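Skakomari 木器厂开放日参观记

最后更新：2021年6月3日

去 Drotden 之前我只在网上看过 Skakomari 的桌子，没有摸过实物。家里的餐桌用了很多年，桌腿的榫头松了，粘过一次又松，一直想换。正好看到他们发的开放日通知，可以进车间，也可以在展厅里慢慢看样品，就报了名。报名不收钱，填一张表，写鞋码，因为进车间要换他们的防砸鞋。

从市里坐长途车到 Drotden，下车以后还要走一段。路是上坡，左手边是河，右手边是一排旧仓库，有几间改成了卖瓷砖和卫浴的店。厂门口的牌子不大，第一次去很容易走过头，我就走过了，走到加油站才发现不对，又折回来。门房给了一张胸牌和一张平面图，平面图印得很淡，仓库和油漆间的字几乎看不清。

厂区比我想的小。一进门是卸料场，再往里是干燥房，然后是一栋长条形的厂房，开料、拼板、砂光、上油都在里面，最里头隔出来一块做包装。展厅在厂房对面，是后来盖的，楼上办公，楼下摆样品。参观顺序是跟着木头走，从卸料场开始，到展厅结束。全程走下来花了整个上午，中间有一次休息，在食堂喝茶。

一、卸料场和干燥房

板材是从 Martens 拉来的。Martens 是上游的一家锯木厂，离 Drotden 不远，只做锯切和初步分等，不做成品。木头到厂的时候已经锯成毛板，两边还带着树皮，一层一层用隔条垫开，端头刷了蜡。带队的师傅说端头那层蜡不能省，木头失水最快的地方就是端头，不封住的话，裂口会一直往里走，最后一截都要锯掉。

隔条的摆法他讲了很久。上下要对齐，对不齐板子就会被压弯，堆得越高弯得越厉害，等干了以后就定型了，刨也刨不回来。隔条本身也得是干的，用湿木条垫，接触的地方会留一道灰印子，这种印子有时候渗得很深，砂光砂不掉。场子角落里有一堆就是这样报废的，他们拿来做托盘和打包用的垫木。

场地上有棚，四面不封，靠风先晾一段时间。晾多久看季节，冬天进来的料晾得更久。师傅说去年12月到的一批，雪下得早，棚顶漏了一处，底下那几垛重新翻过一遍，开春才进的干燥房。

干燥房是铁门，门上有一块小玻璃，里面有灯。我们去的时候有一间正在运行，不能开，另一间刚出完料，可以走进去看。里面空气很闷，有一股酸甜的木头味，墙上有风机，地上有轨道，板垛是用小车推进去的。他们每一窑都留几块样板，从外面的小门抽出来称重，记在本子上。本子是很普通的硬皮横格本，已经写得很厚，边角都卷了。我问为什么不用电脑记，回答是电脑也记，本子是给夜班看的，夜班的人习惯翻本子。

含水率降到什么程度出窑，他给了一个数，我没有记准，就不写在这里了。只记得他说宁可多放几天，不能赶。赶出来的料表面是干的，芯子里还有应力，一剖开就夹锯。他拿了两片试样给我们看，都是锯成叉子形状的，一片两条腿是直的，另一片两条腿往里合，合在一起掰都掰不开。后面那片就是烘急了。

二、开料和配板

进厂房要戴耳塞。门口有一箱，黄色的，自己拿。开料这一段最吵，讲解基本听不见，师傅干脆让我们先看，出来再问。

毛板先截头，把有裂的端头去掉，再按长度分。然后刨一个面，靠一个边，再剖成条。剖条的宽度不统一，这一点我原来不知道。我以为拼板用的木条都是一样宽的，那样拼出来整齐。实际上他们是看着料来剖，宽的留宽，有缺陷的地方让开，这样出材率高，桌面看起来也自然一些。整齐的也做，是另一个系列，价格低，因为可以用短料接。

配板在厂房中段，有一张很长的台子，头顶一排灯，灯光是偏白的。两个人站在台子两边，把木条一根一根摆上去，翻面，调头，换位置，摆到满意了，用粉笔在上面画一个大三角，把所有木条都画进去。三角的作用是防止后面搞乱，只要三角是完整的，顺序和方向就没错。画完以后收成一叠，推去涂胶。

这一步我看得最久。他们看的主要是三样东西：颜色、纹路的走向和年轮的弧。颜色好懂，深的不要突然挨着浅的，中间要有过渡。同一棵树出来的板也有差别，靠外的浅，靠里的深一点，有的还带一点粉，摆在一起的时候要让它慢慢变过去。纹路的走向影响后面刨光，如果相邻两根一顺一逆，不管往哪边推，总有一根要起毛。年轮的弧是从端头看的，有的人主张一正一反，有的人主张全部朝一个方向，师傅说他们厂两种都做过，现在大桌面统一把心材一侧朝下，因为万一变形，中间鼓起来比两头翘起来容易用横撑拉平。旁边有一位也是做木工的参观者不太同意，两个人说了一会儿，后来讲解继续往前走，这个话题就没有结论。

小节子留不留，看桌子的等级。死节一定要去，周围发黑、会松动的都算死节。活节可以留，但是不能在边上，也不能在装桌腿的地方。我个人喜欢有一点节子的桌面，完全没有的看着像贴上去的纹。

三、涂胶、压板、砂光

涂胶是机器滚的，胶是白的，味道不重。滚完以后要在规定时间内上架，夹紧。夹具从上面和侧面一起压，侧面压紧缝，上面压平。缝里挤出一排小胶珠，均匀的就说明胶量合适。他让我们看哪一段胶珠断掉了，断掉的地方就要松开重来。那天看到的都是连着的。

拼好的板要平放一段时间才能刨。胶里有水，水会让缝两边的木头稍微胀起来，这时候刨平了，等水分散掉，缝的位置就凹下去，上了油以后对着光能看到一条一条的沟。我家那张旧桌子就有这种沟，原来一直以为是用久了磨的。

砂光分几道，从粗到细，第一道用宽带砂光机，板子从一头进去另一头出来，声音像吹风机，比开料那边好受得多。后面几道用手持的，因为边和角机器照顾不到。最后一道之前，要用湿布把整个桌面擦一遍，让木纤维立起来，等干了再轻轻砂掉。这样客人以后用湿抹布擦桌子，不会越擦越毛。这个做法我在家里做小东西的时候也用过，只是没想到厂里这么大的桌面也是一张一张用布擦。

检查用的是一盏手提灯，放得很低，几乎贴着桌面照过去，有一点横向的砂痕就会显出来。师傅把灯递给我们，让大家自己找。我找到一处，在角上，很短。他用铅笔圈了一下，那块板就被放到一边去了。后来又有人找到一处，比我的明显。这块板看来要从倒数第二道重新开始。

四、上油间

上油间跟别处是隔开的，进门有一道塑料帘子。温度比外面高一点，地上很干净。油分两种，一种是透明的，一种里面加了一点白色，防止浅色木头上油以后发黄。我原来以为浅色的桌子都是漂白过的，师傅说他们不漂，只用加白的油，量很少，多了木纹会发雾，像蒙了一层粉。

油倒上去，用垫子推开，等一会儿，再把多余的擦掉。擦不干净的地方会发黏，沾灰。擦过油的布要马上浸到水里，放进带盖的铁桶，因为堆在一起会自己发热，能烧起来。墙上贴了一张照片，是别的厂烧过以后的样子，黑乎乎一片。这张照片贴在门的正对面，进出都能看到。

两遍油之间要过夜。架子上放着很多刚擦过的桌面，一层一层插着，像烤盘架。我站在那里看了一会儿颜色的变化，刚上油的比放了一夜的深，干透以后会回来一些。所以客人要是拿色板来对，必须对干透的，不能在上油间里对。

有人问能不能放热锅。回答是不能，要垫东西。油面的好处是坏了可以自己修，砂一砂，补一遍油，边界看不太出来；漆面耐一点，可是坏了就要整面重做。水杯印子他们有办法，用细砂纸顺着木纹走几下，再抹油。酱油要立刻擦，红酒也是。柠檬汁会让颜色发浅，这个我记下来了，家里常用。

五、食堂休息

上油间出来是休息时间，去食堂喝茶。食堂的桌子都是自己厂里的次品，有的拼缝开过又补过，有的边上有一块颜色不对。我坐的那张桌腿长短有一点差，底下垫了一片软木。桌面用得很旧，杯子印子一圈套一圈，摸上去反而很滑。我觉得这比展厅里的新桌子更能说明问题，想知道一张桌子用几年以后是什么样，看食堂就行了。

茶是大壶泡的，点心是一种夹果酱的酥饼，偏甜。食堂窗口写着平时的菜单，有豆汤和炖肉，当天不供应给参观的人。

六、展厅

展厅分两半。进门左边是成套的，右边是单件和桌面样品。左边摆得像样板间，有餐桌、长凳、边柜，灯光偏暖。右边朴素一些，靠墙是架子，中间是几张矮台，可以随便摸。

主推的系列叫 Pevley。Pevley 是一套可以加长的餐桌，桌面分两块，中间拉开可以插一块加板。我试了一下，拉的时候比较涩，插进去以后缝对得很齐，手指划过去能感觉到，但是不硌。展厅的人说用一阵子以后滑轨会松快一点，不要上油，上了会吃灰，用一点蜡就行。加板平时收在桌面底下，横着放在两根木条上，不占地方，不过坐在中间的人膝盖会离它很近，个子高的要注意。我坐下去试过，没有碰到，跷腿就碰到了。

桌腿有直的和斜的。斜的好看，直的省地方，靠墙放的话直的合适。连接用的是螺栓和埋在木头里的螺母，可以拆，搬家方便。我问为什么不做榫，说 Pevley 是要发货的，整张发出去运费太高，榫卯的做另一个系列，只在附近送。这个解释我能接受。我家那张就是榫的，松了以后很难弄，螺栓松了拧一下就好。

价格方面，标签上我看中的那张写着 2,000，不含加板，加板另算。旁边一张小一号的桌子带一点瑕疵，是放在角落里打折的，标 615。瑕疵在背面，一个补过的节子，正面看不到。我在这两张之间来回走了好几次。小的那张价格很好，但是家里有时候来人，坐不下。

Pevley 的标准件质保 10 年，只保结构，不保表面。开裂算结构，变色不算。展厅的人说得很清楚，没有含糊，也把保修单拿出来给我看了，上面还写着不能放在地暖出风口正上方，不能让太阳一直晒同一边。我家餐桌就在窗边，这一条需要考虑，可能要装一层薄帘子。

除了桌子，展厅里还有一些小东西，案板、托盘、挂钩，是用边角料做的。案板有厚薄之分，厚的那种很沉，我一只手拿起来有点吃力。挂钩便宜，买了一排，打算装在门口。也有一些不是木头的，像网篮和收纳盒，搭配着桌子摆，让人看看大小和颜色的关系。我以前买桌子从来不考虑这一层，只看桌子本身，回家以后才发现原来的东西放上去都不对。浅色桌面上放黑的铁丝网篮，线条很清楚，放原色的藤篮就会混在一起，远看分不出来。家里厨房的东西黑色居多，所以浅色对我来说合适。

样品区有一样做得很实在，就是把同一种木头的新旧两块放在一起，旧的那块在窗台上晒过。差别很明显，晒过的那块黄一些，中间压过标签的地方还是原来的颜色，留下一个长方形的浅印。这就是他们不让在新桌子上长期压桌垫的原因，头几个月最好常常挪动上面的东西，让颜色一起变。

也可以定尺寸。填一张单子，画个草图，写长宽高和腿的样式，他们会回一份报价。定做不退，这一点用粗体写在单子最上面。交货时间看排期，我问的时候说要等到入秋以后。加急不接，原因和干燥房那里说的一样，料的时间压不了。

七、给想去的人几点说明

鞋码要如实填，我填的是平时运动鞋的码，防砸鞋偏小，脚趾顶着铁头走了一上午。可以写大一号，多穿一双袜子。

厂房里不能拍照，干燥房和展厅可以。

外套上会落木屑，尤其是毛料的，穿光面的好拍。包可以存在门房。

带卷尺。展厅里有，但是被人拿来拿去，要用的时候找不到。家里餐厅的尺寸、门和电梯的尺寸最好先量好写下来，我就是忘了量电梯，结果桌面能不能进去当场说不准，只好回家再量。

回程的长途车下午班次少，看完展厅直接去车站比较稳妥。车站旁边有一家面包店，午后就卖得差不多了，我去的时候只剩黑麦的。

小孩可以进展厅，不能进车间。展厅里有一张矮桌给小孩画画。

关于选颜色和木纹，我最后是这么想的。深色的耐脏，可是灰尘反而明显，家里现在的桌子就是深的，早上太阳一照全是灰。浅色的看不出灰，会看出酱油印。纹路直的看着安静，上面放东西不抢眼；有大花纹的单独看漂亮，摆上碗碟就乱。我偏向浅色、纹路细长平直的，有一两个小节子也可以，深浅条带之间过渡柔和一点就更好。
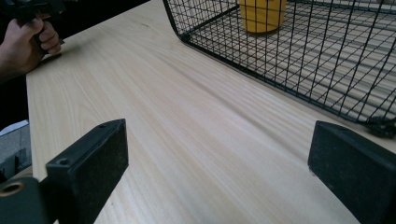 所以单子上我写的是浅色，加白的油，直腿，带一块加板。木纹那一栏他们问能不能接受节子，我勾了可以，只要求不在边上。尺寸先空着，回来量了电梯和楼道转角，第二天补发过去。整块桌面斜着能进电梯，拆掉桌腿以后没有问题，Pevley 分成两块就更宽裕。

报价还没有回来。旧桌子打算留到新的送到再处理，桌腿的榫头这几天又粘了一次，用的是师傅说的办法，先把老胶刮干净再上新胶，夹住放一夜。以前我都是直接往缝里挤胶，难怪粘不牢。挂钩已经装上了，螺丝要自己配，袋子里没有。

相关文章

Drotden 河边步行路线与停车
Martens 锯木厂堆场一瞥
油面桌子的日常保养：杯印、酱油和柠檬汁
旧餐桌榫头松动的处理
可加长餐桌怎么量尺寸
实木案板的厚薄与重量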